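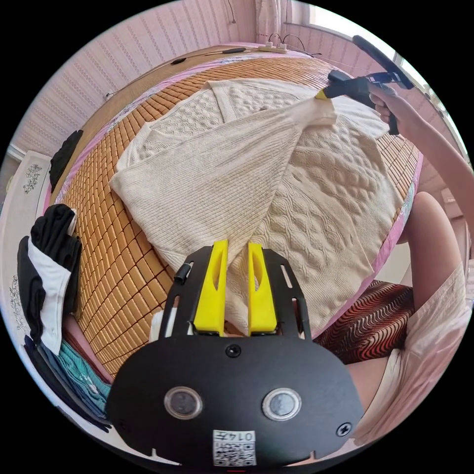

Photo: Léonie Maillard

ok thread. I said last week I'd write up what happened when I handed my team over and went back to being a regular person on it. A few of you asked. Writing this between trains so bear with me

Background for new people. I ran the customer side at Brurkeo for six years. 20 people at the end, split between the Hjaltested office and the Plakudham warehouse. In October I stepped down. Same company, same building, lower chair.

Wasn't pushed. Wasn't sick. I was a decent manager who'd gotten tired and was starting to get short with people. My wife noticed before I did.

There's a shelf of books on how to become the boss. Went looking for one on how to stop being the boss and still show up for work at 8:30. Found half a chapter, mostly about founders selling up and buying boats.

So, notes. Not advice exactly. Some of it is advice

First thing. I told my replacement before I told my own manager. Wrong order. Don't do that. She had to sit on it for nine days and she's a terrible liar, by the end half the office thought she was quitting

Her name stays out of this, she reads these. Hi. Yes I know I still have your stapler

Second. We planned a two month handover. Way too long. Three weeks would've done it. After three weeks everything I was handing over was just opinions

Seriously. Week five I caught myself writing a page and a half called "how to read Martin's tone in email." She'd worked with Martin for four years. Deleted it

What did need writing down: who gets called when the Plakudham phones go out. Which carrier will actually take a complaint. Where the budget spreadsheet really lives (not where the link says). Two salary promises I'd made out loud and never put in a file.

That last one. Please go check if you have any of those. Go now, I'll wait

I had two. One of them was from the spring before. The guy had never brought it up, he just assumed I'd forgotten, and he was right. We got it fixed but I felt about an inch tall

Third. The day it was announced I made a speech. Too long. I talked about the peak season when we shipped 3,300 orders in one weekend and everybody slept in their cars. Great weekend! Nobody under 30 in that room had been there for it

Should have said thanks, she starts tomorrow, there's food. Four minutes tops

Fourth and this is the big one. The first month after

People kept coming to my desk. I'd moved desks and they still found it. Approvals, time off, "quick question." And I answered. Felt helpful. Felt GOOD, if I'm being fair about it

She took me for a coffee and said, very calmly, I've had three people this week tell me you already decided something.

Ouch. Deserved.

So we made up a rule. If somebody asks me for a decision I say "that's hers" and I stop talking. The stopping talking is the hard bit. I used to say "that's hers, but what I'd do is" which is just deciding with a hat on

Took maybe five weeks for the traffic to dry up. I missed it, which I didn't see coming

Fifth. Meetings. I stayed in the Monday-type meetings because I was still senior. Bad idea. Every time she said something new, heads turned to see my face. I have a very readable face

I asked to be taken off the invite. She said only for a quarter. Back in it now and nobody looks, so the quarter worked

(sorry, changing trains. more in a minute)

back. no seat. typing with one thumb

Sixth. She changed things I'd built. Of course she did. First to go was my ticket setup in Dorora, the one with the color tags. I loved those color tags. I'd done an entire training day on them

When she took over we had 1,324 open tickets in there. I'd been telling myself a good chunk was junk and somebody should look at it. Somebody being me, for two years

She closed everything older than spring with a polite note to the customer saying write back if you still need us. I'd have bet money on a riot

A handful wrote back. They got answers the same day. I sat there with my color tags

I'm not saying she was right about everything. She moved the Plakudham shift change to 2 pm and it was a mess, trucks and people all at the one gate. She moved it back after ten days. Didn't ask me. Didn't need to

And I had known it would go badly! We'd tried 2 pm years ago. This is where I still go back and forth. Should I have said?

I asked her later. She said yes, tell me the history, once, in private, then leave it. "We tried it, the gate jammed up." One sentence. I'd gone so far into keeping my mouth shut that I'd turned useless

So amendment to the rule. Decisions are hers. History gets shared. Once.

Seventh. Email. Nobody warns you what happens to your inbox. I used to come back from a week off to nearly 600. First vacation after the handover I came back to 41 and eleven of those were about the parking lot

I checked the server was working. Not joking. I wrote to myself from my phone

Eighth, money, becuase someone always asks in the replies. Yes I took a cut. We sat at the kitchen table and did the math before I said anything to anyone. It was tight for one kid's braces and otherwise fine. If the math hadn't worked I'd still be doing the job and being short with people. I know plenty who are stuck there and I don't have a clever answer for them

Ninth. The title. I thought I didn't care. Then the new door signs came and mine just said my name and "Customer Team." I stood in front of it a while. Went and made tea. By the following week I'd stopped seeing it

My dad was odder about it than me. Drove a bus for thirty years, never managed anybody, and he was so proud of the manager thing. He asked me twice whether I'd been fired. Third time I put my wife on the phone

OK what am I like as a non-boss. Mixed. I'm good with angry customers, always was, and I hadn't talked to one properly in years. First week back on phones I got a woman who'd been sent the same wrong lamp three times. Forty minutes. By the end she was telling me about her sister's divorce. Best day I'd had since summer

I'm bad at being reviewed. My first review was with someone I'd hired. She had me down as "sometimes interrupts." I interrupted her to disagree

Slow at the tools too. The youngest on the team showed me the keyboard shortcuts and was so patient with me it stung a bit. I used to be in charge of that training

People who handled it well, from where I sat: the ones who asked me straight out, week one, is this weird for you. Yes it is, thanks. Then we could get on with lunch

People who handled it less well kept calling me boss as a joke. It's fine twice. I asked them to knock it off and they did, mostly. One guy can't help it and I've given up

A thing for anyone whose old boss is now sitting across from them. Give them real work. The worst weeks were when everyone was being careful and I had nothing but "projects." She figured that out and gave me the returns backlog, which is horrible, and I was so happy

And if you're the new boss: you're allowed to be annoyed with the old one. She was annoyed with me in November and told me so with the door shut. It cleared things up faster than all my handover notes

Would I go back to managing? Asked myself this morning on the platform. Maybe a small team, four or five. Not the whole floor again. Ask me when the braces are off

Someone in the replies says I should have just left the company, cleaner for everyone. Could be. I like the place and it's a 25 min commute. Also I'd have missed seeing her get good at it

Someone else wants the handover list. It's one page, I'll take the names out and post it tonight if the kids go down on time. No promises on that

Edit, can't edit. "Monday-type meetings" was supposed to say management meetings. Thumb

That's my stop. Will answer stuff later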